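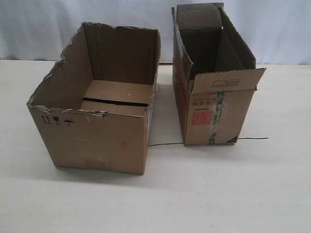 搬一次家，纸箱用完就扔，太可惜了，希望楼下就有地方收。一位住在Desness小区的居民在留言里这样写道。类似留言我们2月以来收到不少，今天给个答复。

Pokau旧纸箱循环计划扩大试点
2018年8月22日

Pokau今日宣布，旧纸箱循环计划由Desness扩大到Jado片区，即日起接受登记。试点期间共收到纸箱407只，其中206只经整理后再次借出，其余打包送再生纸厂。 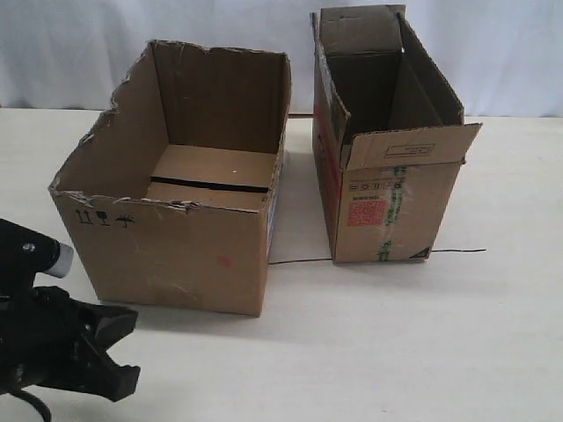
新增交箱点2处，一处在Jado菜市场北门，一处在Michailidis仓储门口，营业时间内都能交。不用预约，不收费。量大的（搬家公司、网店）请先打电话，免得白跑一趟。

纸箱怎么算合格，问的人最多。

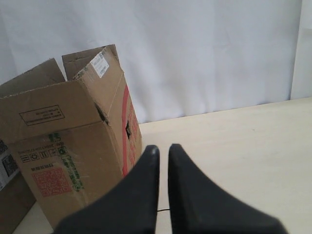
标准比大家想的宽。干燥、没有油污、箱底不塌，基本都收。交箱前请把旧快递面单撕掉，像箱板上角那种带条码的白色小标签，留着容易造成误投，也有泄漏个人信息的风险。箱口撕破了一截的照收，由Michailidis的师傅裁边后改作矮箱，装书装碗都行。泡过水的不收，发霉的也不收。

借箱同样免费，每户每次限借两周，到期可以续一次。逾期不还的，暂停借用资格。押金制度已经取消，之前交过押金的居民凭收据到原点退款，收据丢了报登记手机号也行，退款当场办里。

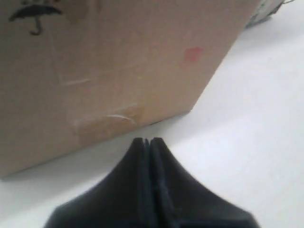
首批登记的100户可领封箱胶带一卷，领完为止。学校、社区活动需要大批纸箱的，可提前一周提出申请，由Pokau统一调配，运费暂由我方承担。

下一步计划把泡沫填充物也纳入回收，时间未定，定了在另行通知。

媒体联系：Pokau对外事务组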